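Unit 4: Big numbers and the stories we tell about them

Reading for this unit: the packet from Unit 3 (yes, the same one, you haven't finished it) and the Julletdale census sheets.

People are bad at doubling. We're decent at adding, fair at multiplying by ten, and hopeless once a quantity starts growing by a share of itself. Most of this unit is practice at noticing when that's going on.

The oldest teaching story on the subject goes like this. A clever man does a king a favor and asks to be paid in grain: one on the first square of a chessboard, two on the second, four on the third, and so on to the end. The king laughs and agrees. Kings in math stories always agree. By the last square he owes more than nine quintillion grains for that square alone, and the total is one grain short of twice that. Versions differ on whether the clever man gets promoted or beheaded. You may pick.
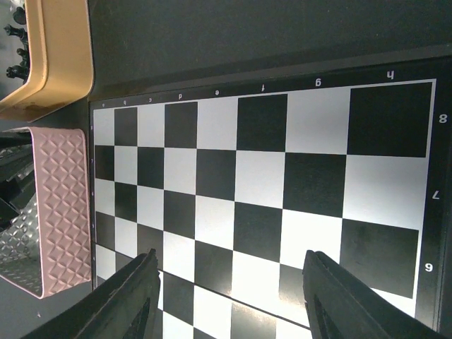

Fig. 4.1. Chessboard with lettered files and numbered ranks.

Try it yourself before class. Work out how many grains are on the tenth square, then the twentieth, and write down a guess for the thirtieth before you calculate it. Keep the guess. We'll be comparing them, and mine was terrible too.

Now the town of Julletdale. The first census sheet gives 1,057 residents and the last gives 2,611, with 50 years between them. Two readings are possible. If the town added the same number of people each year, that's a little over 31 a year. If it grew by the same percentage each year, the rate is near 1.8 percent. Both lines start and end at the same points, and they disagree about everything in the middle. Extend them another 60 years and they disagree loudly enough to start a fight over sewer pipes.

Common mistakes from last term:

Dividing the total percentage growth (147 percent) by 50 and calling that the yearly rate. It gives 2.9 percent, and Julletdale gets a subway.

Drawing a smooth curve through two points and announcing a trend.

Writing "exponential" to mean "a lot."

Problem set 4 is due in August, before the noon lecture. Show your steps. Grains of rice may be used for checking, up to the tenth square.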